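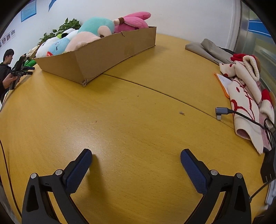
Wen-hsiung Tu reckons you can tell how a box of soft toys was packed by how the last one comes out, and after a whole May of emptying and refilling boxes I'm on the same side.

Plush Box Notes
README for the Wakandale toy sorting folder
Last edited September 29, 2021

What this is

A folder of written notes and pictures on taking plush toys out of a cardboard box, putting them back, and doing it all again with a different box. It started at the Westgate toy library, where we store soft toys in whatever cartons the shops leave out, and it grew because I enjoyed it far too much. Soft toys are wonderful things to pack! They squash, they spring back, an ear gets caught under a neighbour's foot, and a box that looked full turns out to have room for a bear.

What's in the folder

notes.txt has one line per toy moved, 2000 lines in all. Each gives the toy's main colour, which part was taken hold of (arm, leg, ear, belly), and where it went.
toys.csv is the list of toys, 459 of them, with size and stuffing firmness. Firmness is my own scale from 1 (pancake) to 5 (cricket ball) and I'd love a better one.
boxes.csv covers the cartons: length, width, wall height, open top or flaps, state of the corners.
pictures/ holds the stills, filed by box.

Words used in the notes

Heaped: toys come up past the rim.
Level: nothing above the rim.
Last one: a single toy left on the cardboard floor.
Ragged: a torn or crumpled edge anywhere on the box. I don't mend these. Tape goes on only if the floor is giving way.
Long limb: any arm, leg or ear longer than the head. These get their own column, as they hook onto everything.

About the boxes

Shallow ones are my favourites by miles. You can see what you've got, you can reach the bottom without leaning in up to your shoulder, and the toys at the ends don't get buried. They do wear out quickly at the corners, and the cut edges go soft with handling. Deep boxes are in boxes.csv too but there are fewer notes for them, mostly because I kept putting them off.

The last one 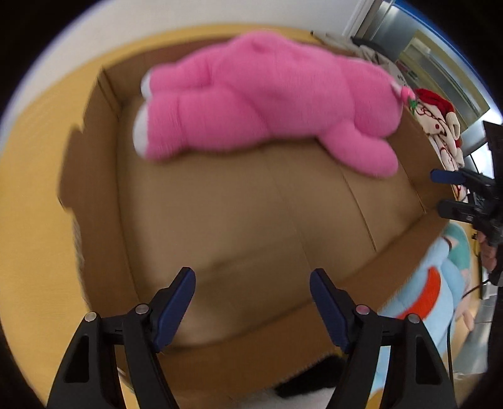

Szu-yu Pan asked why the big toys get a separate entry when they're on their own in the box, and whether "lying down" wouldn't do for all of them. It very nearly would! But a large toy on its side behaves quite differently from one on its back, with the upper arm flopping wherever it likes, so the notes say side, back, front or sitting.

Known gaps

Pink toys are over-represented. The Sheehan donation was largely pink and I'm not sorry.
Lines marked Z come from the Zornov boxes, which were measured in inches first and converted later. Treat the wall heights with care.
In 90 lines the part held is blank. Please don't fill these in by guessing.
Hanging bits (bobbles, ribbons, labels) were only noted from the second batch onwards.

Using it

Help yourself for anything to do with sorting, storing or packing soft things. If you add lines, keep the same column order and put your initials at the end. Corrections to the colour column are very welcome, as "cream" and "beige" have been used by different people for the same rabbit.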